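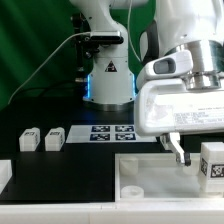

2 min read

3.2 Tray, posts and tabletop

We kept the table plain. Black top, green curtain behind it, pale parts on top. The reason is dull: white plastic on a white bench is a pain to look at for a whole afternoon, and small parts get lost. An earlier bench at Resstead was light gray and the team there kept mislaying pieces on it. So, black.

The main object is the Uvamard tray. Shallow, open, rectangular, walls on all sides. It holds round posts set in toward the corners. Posts are cylinders, hollow at the top on at least the front pair. A square black and white marker sits in the middle of the front wall, so front and back can't be mixed up. We wanted that settled early. In the pilot the tray was put down backwards more than once and it took far too long to notice, becuase the thing is close to symmetric from above.

The marker sheet is flat, white, with four blue square markers on it, two by two. It goes behind the tray or off to one side, depending on the layout. Not glued down. Gluing was tried in October and given up when the layout changed again.
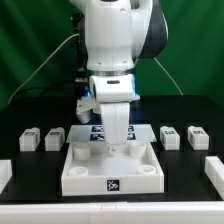 3.3 Why hollow posts

Short answer: printing time, and something for the mating part to sit on. A solid post is heavier and takes longer. A hollow one leaves a rim, and the rim is what matters for fit. If the rim is ragged the part rocks. If it is clean the part sits flat. We filed every rim by hand before use, with fine paper, a few turns each. Boring work but it made more difference than any change to the drawing.

Posts that meet the floor of the tray at a sharp inside corner tend to crack there. Quan, our print supplier, suggested a small fillet. Added in version 2 of the drawing. No cracks logged after, though the log is thin and we wouldn't lean on it much.

Wall height was a compromise. High walls keep loose parts in, low walls let you see and reach. We went low. Anything that rolls will get out of course, and we accept that.
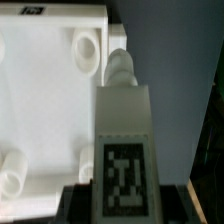
Figure 2. White part with hollow cylindrical bosses, close view.

Seen from nearby the bosses read as short tubes and the raised rims around the flat face are easy to pick out. From farther off both flatten into one white shape. Matte surface helps. A glossy batch from Roltton was rejected for glare, 66 pieces, all returned.

3.4 Blocks and layout

Loose blocks go on the left of the table, tray toward the front right, sheet between. Blocks are small and white, near cubes with a rounded top, black marker patches on the upper faces and sides. The rounding gives an up direction at a glance. Side by side is the usual start, and we left the spacing to whoever laid the table. Total layouts on file: 447. Many are near copies of eachother, see limitations.

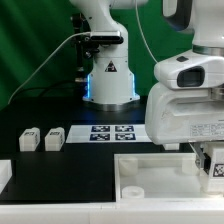

One reader of an earlier draft objected that leaving the spacing free makes the layouts hard to compare, and asked for a drawn outline on the tabletop. Fair point. An outline would fix the start position but it also adds lines next to the markers, and we had already been told to keep the top clean. Compromise for the next round is two corner ticks per block, thin, in gray. Tray gets none. It has the front marker already and we'd like to keep moving it.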